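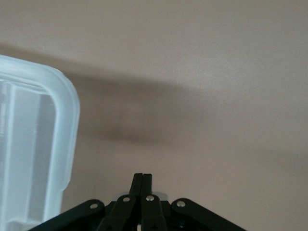 Tips for recording household tasks with a wrist camera

Search tips, recipes, tools Go

These notes are for people who record demonstrations at home or in a small workshop, to be used for training an arm to do chores. They assume the arm is already mounted and calibrated, and that you know how to start and stop a recording. Most of what follows is housekeeping.

Choosing a spot

Pick a place where you can leave everything set up between sessions. A laundry room or the end of a workbench works well. A kitchen counter is fine if you don't mind eating somewhere else for a week.

A plain matte wall behind the work is easy on the camera. Gloss paint and tile throw highlights that move as the arm moves. If all you have is tile, hang a flat bed sheet over it and pull it tight.

Watch for shadows. The arm, a shelf, or your own shoulder can put a soft gray patch on the wall right behind the fingers, and black fingers against a dark patch are harder to make out. Move the lamp before you move the arm. Some variety in lighting is good for the set, but change it between sessions and write it down.

Bins and tubs

Translucent plastic tubs are handy and cheap, and they cause more trouble than any other container. The edges are pale, and whatever is inside shows through as a blur. Keep them in the set if you plan to use them later. Just don't make them the only kind. We alternate a frosted tub, a solid-colored one (ours is an Ivholm with the label peeled off) and a cardboard box.

Put a strip of shelf liner under a light tub so it doesn't slide when the fingers touch the rim. Wash off dust and sticker glue first. Rubbing alcohol will take off most glue, but try it on the underside.

Mark where the tub goes with painter's tape, then make a second and third mark a hand's width away. Rotate through the marks. Despina Karamanlidis recorded 519 runs with the tub on a single mark, and the arm she trained reached for that mark even after the tub had been moved. She did the whole job over with four marks and got 536 usable runs.

Before each session

Wipe the camera lens with a dry microfiber cloth. Kitchen grease builds up slowly and you won't notice it on a small screen.

Close the gripper all the way and look at the fingertips. They should meet squarely. If one sits ahead of the other, check the pivots for play before you record anything.

Clean the finger pads with a damp cloth. Flour and sawdust both make them slip.

Record one throwaway run and play it back at full size.

During the session

Go at the speed you want the arm to go. Pauses while you think get learned too, so decide on the next move before you press record.

Start from a slightly different height and angle each time. It's fine for the container to be only partly in view at the start of a run – the arm will have to cope with that later on.

Keep the fumbles where you recover and finish the job. Throw out the ones where you gave up or reached in with your hand.

Stop after 41 runs or when you get sloppy, whichever comes first. That number comes from Chak-lun Chiang, who found his own runs got worse past that point. Yours may be different.

Naming and storing files

Use the task, the container and the session number, in that order. Skip spaces. Put the notes in a plain text file in the same folder: lamp position, container, tape mark, anything odd.

Copy to a second drive the same evening. A set of 2,000 runs takes weeks to make, and one bad cable can lose it.

Label the drives on the drive itself. Labels on the case end up on the wrong case. A paint marker holds up better than masking tape in a damp laundry room.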